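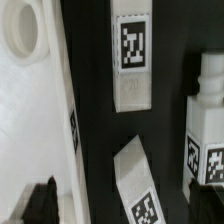
Gistatville Multicultural Civic Network
Minutes of the general meeting, December

The meeting was opened by the chair at 6 pm in the upstairs room of the Gistatville library. Apologies were received from the Dasow branch. The minutes of the previous meeting were accepted with one correction: the word "residents" in item 2 should be "citizens".

1. Voter enrolment in community languages
The Samonte branch reported that 427 enrolment guides were given out at the markets and at the language school. Many people asked for the guide in a larger print. It was agreed to print 50 more copies in large print before the council election. The Pakurow branch asked that the translation be checked again by a second reader, as the term for "preferential voting" is not the same in every dialect. Agreed.

2. Candidates' evening
There was a long discussion about the format. Some members wished to have written questions only, others wanted that the public can speak from the floor. Vote taken, written questions carried. Interpreters will sit in the front row and will be paid the normal rate. The secretary will write to all candidates with the same letter.

3. Survey of members
The draft has too many questions about income. Two of them to be removed. The question on language spoken at home stays, but people may choose more than one answer.

4. Submission to council on meeting times
Members from Dasow had sent a note by email that day meetings exclude shift workers. The note was read and will be attached to the submission. The secretary to finish the draft and send it to all branches for comment.

5. Other business
The key for the storage cupboard is still with the Pakurow branch. Please return.

Meeting closed 7.50 pm.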